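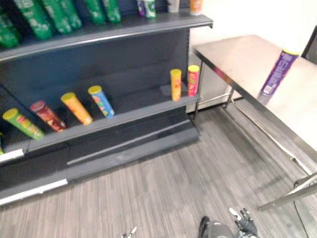 PRESS RELEASE
For immediate release

Lultisness Athletic moves home matches to Goodwin Park, new kickoff time from November

Lultisness Athletic will play the rest of its home schedule at Goodwin Park. Club confirmed it this morning. First match there is in November, against Steven Town, kickoff 7:30 p.m.

Why the move: drainage. The old field has lost 2 home games already this season to standing water, and the league wants both replayed before the winter break. Goodwin Park has a newer surface and better lights. Also closer to the train.

Season tickets carry over. No need to swap your card, same card works at the new gate. Seats will be different, obviously, and the ticket office will email every holder with a new row and number. If you sit in a group and want to stay in a group, write to the office before the email goes out, not after.

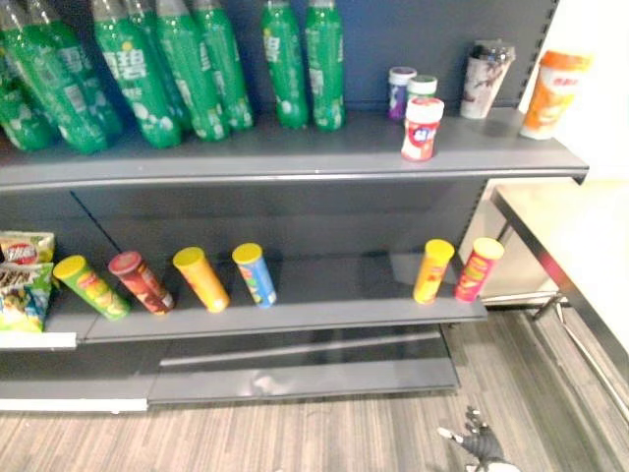 Single match tickets are $10 at the gate, same as before. Kids under five free. Away fans go in through the north entrance, where 204 seats have been set aside for Steven Town supporters. More may be opened if their club asks for them.

Parking is limited. There are 112 spaces on the east side and they will fill up early. Street parking on the park side is residents only after 6 p.m. and the city does tow.

Pronari stays on as shirt sponsor through the end of the season and will have its boards up at the new ground in time for the opener. The third shirt, delayed since the summer, goes on sale at the same match. Adult sizes first, youth sizes to folow.

Training stays where it is. Youth teams are not affected and should keep to there usual fields and times.

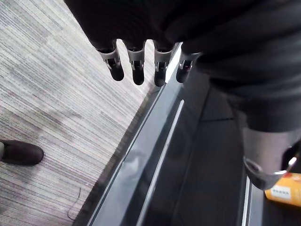
Will the club go back to the old field next season?

That depends on the drainage work. The contractor is due to report back after the winter break and the club will make a decision then. Goodwin Park is booked through the last home game only.

Media passes: requests to the club press office by noon the day before the match. Old passes are not valid at Goodwin Park. Photographers need a bib, pick up at the main gate.

ENDS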